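The Robot That Squeezed Nothing

How a very careful machine spent a whole night doing its job perfectly, except for the part where it did its job

Suppose your teacher asks you to pick up a pencil, carry it across the room and put it in a cup. You reach out, close your fingers, walk over, open your fingers, and come back looking pleased with yourself. Only there was never a pencil in your hand. You missed it. You carried a handful of air across the room and dropped it off with great care.

You would notice, of course. Your fingers would touch each other, and your skin would tell your brain that something was missing. A robot has no skin. If the people who built it forgot to give it some other way of checking, it will deliver air all day long and never once feel silly.

A robot arm called Birix did this one winter at the Istlow workshop in Irkgate. It did it 2649 times in a row.

What Birix was supposed to do

Birix has one arm and one gripper, and a gripper is what robot people call a hand when it only has two fingers. Its task was to pick small things up off a wooden board and move them to a tray. People at the workshop wrote the instructions, and the instructions went like this: go to the spot, close the fingers, lift, go to the tray, open the fingers, add one to the score.

Read that last part again. Add one to the score. There is nothing in there about whether the robot was holding anything.

Before anyone let the real arm loose, it practiced in a simulation. A simulation is a pretend world inside a computer, a bit like a video game, except that nobody gets to play and there is no music. Everything in it is drawn by the computer: the table, the things on it, and the robot too. If a pretend robot knocks over a pretend bowl, you press a button and the bowl is back. Real bowls are much less cooperative.

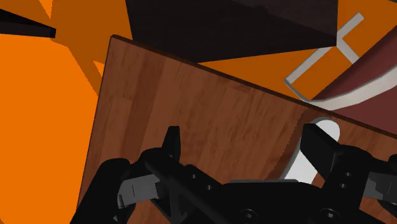 Inside a simulation: a black gripper with gray finger pads, open in front of a wooden board.

Look at the gap between the two fingers in the picture. All that shows directly between them is board. That is perfectly fine when the fingers are open and the robot has yet to grab anything. When the fingers have closed and the robot is boasting about its score, you would like there to be something in the gap.

So what went wrong?

In the pretend world, every object was exactly where the computer said it was. If the computer said a block was next to the left side of the board, that was the truth, because the computer had put it there. Birix went to the right spot every time. It looked brilliant.

The real workshop was less tidy. One Sunday, somebody cleaning up gave the real board a nudge. It moved 3 centimeters, about the width of two of your fingers. To you, that is hardly anything. To a gripper trying to pinch something the size of a sugar cube, it might as well be the next town.

Birix kept going to the old spots. It closed its fingers on air, lifted the air, carried it to the tray and let go. Then it added one to the score. It started at 9 in the evening and it did not stop for a snack.

In the morning the screen said 2649 objects delivered. The tray said none. The tray was right, as trays usually are.

Was the robot broken?

No! This is the strange part. Every motor worked. Every wire was plugged in. Birix followed each instruction in the right order, with lovely smooth movements, and if there were a prize for carrying nothing gracefully it would have won. Engineers have a name for this sort of trouble. They call it a silent failure, meaning something has gone wrong and no alarm has gone off.

Loud failures are easier. If a robot drops a plate, there is a crash and people come running. A silent failure can go on for as long as everyone is happy to believe the screen.

Could it have been dangerous?

This time the only thing hurt was the electricity bill. But think about what else might have been in those old spots. A robot that can't tell when it is holding nothing may also have trouble telling when it is holding the wrong thing, such as a cable, or a sleeve with an arm in it. Birix works behind a fence for that reason. The fence has a gate, and when the gate opens the arm stops moving. There is a big red button as well, and it is big so that you can hit it in a hurry without having to aim.

Those parts were all in good order. They just had no opinion about air.

How they fixed it

The repair project was named Hunt, because the robot now had to hunt for things instead of assuming they were at home. It came with 2 big changes.

The first one was about the fingers. When a gripper closes on an object, the fingers stop early because the object is in the way. When it closes on nothing, they keep going until they meet. So the new instructions tell Birix to check how far apart its fingers are after every squeeze. If they have closed all the way, it has missed. No point is added, and it tries again. After three misses in a row it stops, turns on a yellow light and waits for a human. You could say it has learned to ask for help, which some people find harder.

The second change was a camera, which looks at the board before each grab. If the board has been nudged, Birix works out how far and moves its target to match.

They changed the simulation too. In the new version, the pretend board gets shoved a little bit between turns, and nobody warns the pretend robot which way. It missed a lot during the first week. Missing in a simulation is cheap, so they let it miss as much as it liked.

Try it yourself

You need a friend, a blindfold, a table and something soft and small, like a rolled-up sock. Wear the blindfold and a pair of thick winter gloves. Have your friend put the sock on the table and guide your hand to it once, so you know the spot. Take your hand away. Now your friend may move the sock a little, or leave it where it was, and must keep quiet about it.

Reach for the spot, pinch with one finger and your thumb, and lift. Before you take off the blindfold, say out loud whether you've got the sock. Then look. Do it a few more times, and swap places when your friend starts looking smug.

How could you tell? Try to put it into words, as if you had to explain it to a machine that has never felt a sock.

Words to know

Gripper: the part of a robot that grabs things. Many have two fingers.

Simulation: a pretend world in a computer where a robot can practice.

Silent failure: a mistake that sets off no alarm.

Sensor: a part that lets a machine notice something, such as light, pressure or how far its fingers have closed.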